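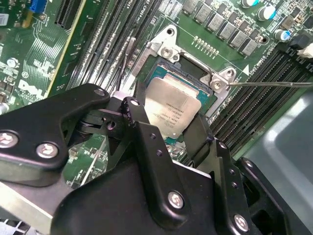 Brullmont has extended its computer refurbishment service to schools, libraries and small offices, with orders accepted from September. The service takes in desktop machines that are out of warranty, replaces worn or failed parts and returns them with a written test record. Work is carried out at board level where the case allows it: a square processor with a silver metal heat spreader, for instance, can be exchanged while the green motherboard and its socket are kept in use. Memory, storage, fans and power supplies are dealt with in the same way.

The service runs from the company's Lekedus site, which has bench space for 70 machines at a time. A trial with existing customers covered 246 desktops. Of these, 52 were judged beyond repair and stripped for spares. The remainder were returned to their owners with new storage and fresh thermal paste.

Each machine passes through two stages. The first, known within the company as Hema, is an inspection of the board, connectors and power supply, followed by a memory test that runs overnight. The second, Yin, covers the repair itself and a load test in a closed cabinet at a raised air temperature. A machine that shuts down or slows itself during the load test goes back to the first stage. Results from both stages are printed on one sheet and packed with the machine.

Storage drives are handled separately. Customers may have their drives wiped and refitted, returned unwiped in a sealed bag, or destroyed on site. The choice must be made on the order form before collection – drives that arrive without an instruction are held until one is received.

"Most of the desktops we see have one fault, and it is usually the drive or the power supply," said Tamer Harb, head of technical services at Brullmont. "The board is often sound. We would sooner change the part and write down what was done than replace the whole unit."

Brullmont expects to process around 2000 machines in the first year. Prices are set per machine and include collection, inspection and the test record. Parts are charged at cost and are quoted before work begins. Machines that cannot be repaired may be returned or left for recycling at no further charge.

Laptops, tablets and all-in-one computers are not covered at present. Order forms and packing instructions are available from the Brullmont service desk, which is open from 8.30am to 5pm.

Ends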